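Section 4. Laying out the loose parts before assembly

Applies to the Skovden desk clock kit, both the plain version and the one sold with the Clestholm case. Written by Nuria Endale, checked against a kit by Dagim Araya.

The leaflet in the box says layout takes a moment and can be skipped by experienced builders. I have my doubts about both halves of that. Skip it if you like, but read 4.3 first.

4.1 What you need

A flat, dark work surface with a matte finish. A desk mat will do.
A soft brush.
The parts list from the lid of the box.
A lamp you can move.

The kit maker also sells a sorting tray, part 1513. I have used it and I can't say it made anything easier. The pockets are too shallow and a gear will ride out of one if you bump the table. Save your money.

4.2 Preparing the surface

1. Brush the mat off. Smudges and scuffs don't matter. Grit does.

2. Put the lamp to one side and low down. Overhead light is what the leaflet shows, and it flattens everything so the teeth are hard to see.

3. Clear a space well back from the edge of the table. Small gears roll farther than you would think.

Note: The leaflet claims any color of surface is fine. Most of the gears and rings in this kit are white. Try finding one on a white tabletop and then decide how much of the leaflet to believe.

4.3 Unpacking

1. Open one bag at a time. Bag 562 holds the small gears, bag 2720 the rings and spacers. Leave the screws shut until Section 6.

2. Tip the bag out gently, low over the mat.

3. Look inside the bag again. Tsehay Ayele reported a missing spacer in November and it was stuck in the corner seam the whole time.

4. Check each part against the list. Please don't go by the drawing on the lid, where the rings are shown smaller than they are.

CAUTION: Small parts. Keep them away from children and pets. The flat rings look harmless and are just as easy to swallow as you fear.

4.4 Setting out gears and rings

1. Stand each small spur gear on the mat with its toothed face up, so you can see the hole in the middle. Turn it over once and look down the hole for burrs before you put it down.

2. Put the large flat rings farther back, behind the gears. They go on later and they only get in the way up front.

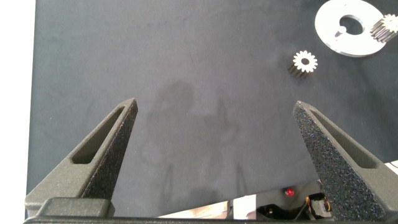 3. Leave a finger's width between parts. Stacking saves room, but two thin rings pressed together can pass for one thick one, and then you are a ring short at the end of Section 7 and writing to us.

4. Run a fingertip over the teeth. A burr you can feel will catch later, whatever the leaflet says about parts "wearing in". I left one alone for 20 days to give that idea a fair chance. It still clicked.

Note: Melur Pelupessy suggests a drop of oil on every gear at this stage. I would wait. Oil picks up lint from the mat - and then you have to clean the lot.

4.5 If something looks wrong

A gear rocks when stood on its face: check the mat for grit first, then the gear.

A ring won't lie flat: set it aside and ask for another. Bending it back by hand has been recommended on the Yurt forum, and I have yet to see it work.

Go on to Section 5 when every part on the list has been checked off.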